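Ilenmont Community Help > Computers & Electronics > Desktops

Old tower, want to swap hard drive, scared of the cables

posted by mudroom_deb, March 21, 2018

Hi all, hoping somebody is around tonight. I have an older desktop tower, got it used from Sirkus in February, and the hard drive has started clicking. Not all the time. Mostly when it boots, then it goes quiet, then it clicks again when I open a big folder. I have a new drive here already (bought it too fast probably) and the side panel is off.

Now I'm stuck. There is one blue cable to the drive and a fatter one with red, yellow, orange and black wires that's zip tied and goes to the drive too. Do I pull both? Do I have to cut the tie? And the drive sits in a metal cage and I can't see any screws on my side. Mine is an Ondov if that matters, no manual, their site only goes back so far. 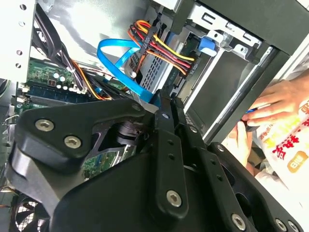 Also do I need to take the memory out or anything first. I read on one page to "clear the area" and I have no idea what that means. I don't want to touch the motherboard if I can help it. There are 146 GB of family stuff on the old drive and only part of it is backed up so I'm nervous!!

posted by rackmount_lou

STOP and copy your files first. Clicking drive = dying drive. Put the panel back on or leave it off, doesn't matter, boot it and get the family stuff onto a USB disk before anything else. Do the photos first, then documents, skip programs, you can reinstall those.

Then:

Shut down, unplug from the wall, hold the power button a few seconds. Touch bare metal on the case before you reach in.

Blue one is SATA data. Grab the plug, not the cable. Some have a little metal clip you squeeze, some just pull. The red/yellow/orange/black bundle is power, same deal, wiggle it side to side a bit, dont yank up and down or you'll snap the plastic on the drive. No need to cut the tie unless it won't reach.

Leave the memory alone. It's not in the way. "Clear the area" probably just meant move the loose wires over so you can see.

For the cage - look on the OTHER side. Take off the second panel. A lot of those towers have the screws back there, or the whole cage slides out once you press a latch. Colored plastic parts are usually the ones you're meant to press, so try those gently before you get a screwdriver out.

New drive goes in the same way round, plugs facing the same direction. Take a picture with your phone before you unplug stuff. Seriously. I've done 34 of these and I still take one.

posted by ktown_pete

just take it to Poirier on the corner by the bank, they did mine in 2 days and moved all my files over. wasnt cheap tho

posted by hazelbrook

Agree with lou mostly. One thing to add, if the new drive doesn't show up when you start it, check the data cable at the motherboard end too. They work loose when you tug on the drive end. Mine did that and I almost sent back a perfectly good drive.

And a blank drive won't boot by itself - you need install media, or clone the old one over first. Cloning off a clicking drive can hang partway, so have the file copy done before you try it.

posted by mudroom_deb

Thank you!! Copying now, it is sooo slow but going. Will look at the other side panel tomorow.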